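Monday, June 21, 2021

**Room 2, soft furnishings: cover, cushions, shelf**

Continued from the fit notes in the last book. Purpose of the day: settle how the striped cover is to sit on the large sofa, decide where the cushions go, and get the shelf out of its role as a dumping ground. Kaja present in the morning, Stepan after lunch.

**Cover**

Fabric is the black with white dashes, fringed at the edges, Festum sample roll, second delivery. Cut length unchanged. Three ways of laying it were tried.

1. Tucked behind the seat and under the arms. Looks tight for the first minute. Sitting down once pulls it out of the back gap and the rows of dashes go crooked across the seat. Rejected.
2. Tucked at the back only, front loose. Better. The rows stay parallel to the front edge if the cover is pulled from both corners at the same time. One person working alone drags it toward whichever side they start on.
3. Draped fully, fringe hanging over the front and the right arm. Least tidy of the three on paper, but it moves as one piece and can be put straight with a single pull. Kept.

The dashes are useful as a gauge. If the rows run level along the seat, the cover is straight; there is no need to measure from the floor. Tymofii wants a stitched mark at the center of the back edge all the same. Agreed, white thread, short, on the underside.

Anti-slip strip under the seat portion: left out for now. Liudmyla has the remainder of the Zhuravel roll and will bring it if version 3 creeps during the week.

**Cushions**

All in the orange. The sofa takes four: one upright at the left end against the armrest, a smaller one in the middle of the seat, a larger one against the backrest to the right of that, and the last against the right armrest. The right-hand one is the problem. With the cover draped over that arm there is a fold of fabric under the cushion, and it tends to work its way down toward the floor. Moving the fold further back helps a little. Stepan suggested swapping the cushion for a firmer filling. To be tried before the cover is altered.

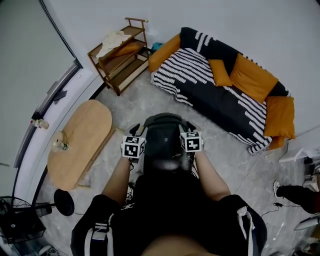 Vol. 7, p. 437

The wooden shelf stays against the wall to the left of the sofa. Moving it to the opposite side was discussed and dropped, as it would stand in the way of anyone straightening the cover from the front.

Condition of the shelf: frame sound, rail and handle at the top both firm. Middle tier takes an orange cushion without trouble. Top tier collects cloths. The white one is lying there in a crumple again and should be either folded or put in the wash bag; the top tier is to be used for folded items only. Lowest tier has the pale flat board, which can remain until somebody needs it elsewhere.

Small teal item between the shelf and the sofa arm: no place assigned. Ask Tamara if it belongs to this room or to the Trevville set.

**Floor**

The marble-pattern surface shows lint from the black fabric more than expected. Most of it is from the cut fringe. Shaking the cover out before laying it took care of the worst. Do this outside, not over the sofa. Dry mop afterward, walls toward the door, then leave it. The spray we used in December left a film on the gray and should not be used again; the bottle is still in the cupboard and needs a label or a bin.

**Order of work for a reset**

- Cushions off the sofa, stacked on the seat of the hall bench.
- Cover off, shaken, laid from the back edge forward.
- Rows of dashes checked along the seat.
- Cushions back, left end first.
- Shelf: cloth folded on top, cushion on the middle tier, board at the bottom.
- Floor last.

Kaja ran through this twice. The second pass went faster, mainly on the cover. The step that still costs time is getting the fringe to hang evenly over the front – it catches on itself and has to be combed out by hand. A wide-toothed comb from the Toto box did the job. Keep it in the drawer with the tape measure.

**Open**

- Firmer filling for the right-hand cushion (Stepan).
- Center mark on the back edge (Tymofii).
- Teal item (Tamara).
- Zhuravel strip, only if needed (Liudmyla).
- Budget line for spare cover fabric stands at 200, not touched today.

Check the cover again before anyone sits on it tomorrow and write down how far the front edge has shifted.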